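Brimisstead cordless glue gun, three months in

I held off on writing this one because the first week I was ready to throw it across the garage, and that's no mood for a review. Posting it now, 14 Jul 2021, with a lot more sticks through it and a slightly better temper.

So, the basics. It's the mid-size Brimisstead, the one with the charging cradle and the little kickstand, and it takes the fat sticks. I bought mine from Konddale after my old Druvo died halfway through a lampshade (RIP, you were a good gun and you drooled like a bulldog). It cost me 31 dollars on sale and I'd have been annoyed to pay 50.

Heat-up is quick! I plug in the cradle, go find my scissors, come back and it's ready. The light goes green a bit early though, and if you squeeze right when it turns you get a cold stringy blob. Give it another minute. It holds its heat off the cradle long enough for me to do one side of a picture frame or a row of felt leaves, then back it goes.

What do I use it for? Everything, pretty much. Trim on costumes, the loose sole on my garden clogs, the kids' cardboard castle, and sticking labels and dividers into bins, which is where most of my glue goes these days. It grips fine on felt, wood, cardboard and foam. Smooth plastic is the sore spot. On the slick kind of tote the glue sits there looking great and then pops off in one clean strip the first chilly morning.

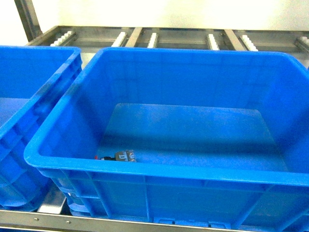
Rhydian Pugh: Scuff it with sandpaper first, then wipe it with rubbing alcohol. I glued felt strips into plastic bins that way last August and they're all still stuck. Also try the Whitelaw sticks, they stay a little bendy.

Okay, I did try that, and yes, the sanding makes a huge difference. I'm adding it here so people don't have to dig through the comments. I can't say much on the sticks yet as I've only used one pack, but they do seem less brittle than the ones in the box.

Now the grumbles. The trigger is stiff, and my thumb joint is not what it was, so after a long wreath session I feel it. The nozzle still drips in the cradle (less than the Druvo, but you want a scrap of foil under there). And the kickstand! It's a skinny bit of wire that folds up the second you look away. I took mine off and don't miss it.

Glue also gets everywhere when I'm rushing, and it dries in white lumps on whatever was close by. A silicone mat is worth the few extra bucks. I peel mine clean at the end of the night and it's weirdly satisfying.
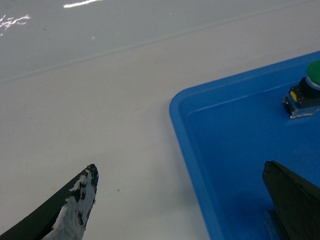 White tabletop, blue tray.

Would I buy it again? On sale, yes. If you only glue something twice a year, get a cheap corded one and spend the rest on good sticks. Janelle Talavera asked me about the mini version and I haven't tried it, sorry, but if anyone has, tell us how the trigger feels.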